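Categoría: Proyectos piloto / Informes de seguimiento

Informe de avance: enseñanza por demostración para el desmontaje de ordenadores de sobremesa
Para: Siiri Kallio, seguimiento de proyectos, Koskela
De: equipo de demostración, taller de Korkau
Periodo: hasta noviembre

1. Qué se pidió y qué hay

Koskela financia este piloto para saber si un operario sin formación en programación puede enseñar a un brazo a trabajar dentro de una torre abierta. La propuesta de Sovmont daba por hecho que sí y hablaba de 90 demostraciones como cantidad suficiente por tarea. Las 90 de la primera tarea están grabadas. Que sean suficientes es otra cosa, y con lo que tenemos hoy no lo firmaría.

El montaje es sencillo. La torre va tumbada sobre el banco, sin el panel lateral, y a su izquierda queda el útil gris impreso en 3D con sus topes y ranuras. El operario guía el brazo a mano o lo lleva con el mando remoto, y en ambos casos se guardan la trayectoria y las imágenes de cámara. 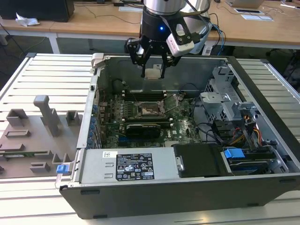
La guía a mano da trayectorias más limpias en la aproximación, pero el operario acaba metiendo el antebrazo en la caja y tapa justo lo que la cámara debería registrar. Con el mando remoto se ve todo y se tarda más. Dos operarios con el mismo guion han producido demostraciones tan distintas que cuesta creer que describan la misma tarea: uno entra en vertical y corrige al final, el otro corrige durante toda la bajada. Sovmont sostiene que esa variedad es buena para el aprendizaje. Puede ser. Pedimos la prueba por escrito y seguimos esperándola.

2. Lo que preocupa

- Los cables. Cada torre los trae colocados a su manera y el guion no dice qué hacer con ellos. Los operarios improvisan, y la improvisación queda grabada como si fuera método.
- La fuerza. El mando no transmite resistencia. Quien lo maneja decide a ojo si una pieza cede o se está doblando.
- La vista desde la muñeca. Junto al zócalo del procesador, la propia pinza ocupa una parte considerable de la imagen. El operario se apoya entonces en la cámara fija, y no tenemos claro que el modelo vaya a hacer lo mismo. 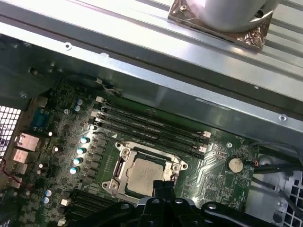
3. Resultados hasta la fecha

Hemos repetido en autónomo la primera tarea con 3 torres. En 2 de ellas el brazo completó la secuencia; en la otra se detuvo en la aproximación y hubo que retirarlo con el mando. Es una muestra ridícula y pido que no se cite como porcentaje en ninguna presentación. Las torres eran además del mismo modelo, con la misma orientación en el banco. Skulness, que recibiría el sistema si el piloto sigue adelante, trabaja con cajas de muchas procedencias.

Tampoco hemos medido el coste de preparar cada sesión. Colocar la torre, comprobar las cámaras y descartar grabaciones fallidas consume tiempo de personal que no figura en la propuesta, y lo imputamos provisionalmente a mantenimiento del taller.
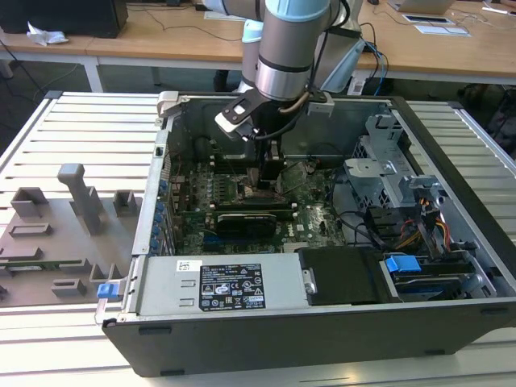
Figura 3. La pinza sobre un módulo negro vertical, en la zona del procesador.

4. Próximo periodo

Antes de grabar más, queremos reescribir el guion con una instrucción explícita para los cables y una regla de descarte que puedan aplicar dos personas por separado con el mismo resultado. Después repetiremos la primera tarea con una torre de otro modelo. Si ahí falla, recomendaré no abrir la segunda tarea.

Solicitamos que el siguiente pago a Sovmont quede condicionado a la entrega de los criterios de evaluación. El presupuesto del taller no cambia, salvo la partida de sesiones, que enviaremos corregida junto con el registro de descartes.

Suscríbase al boletín de proyectos para recibir los próximos informes.
Contacto | Aviso legal | © Koskela | Volver arriba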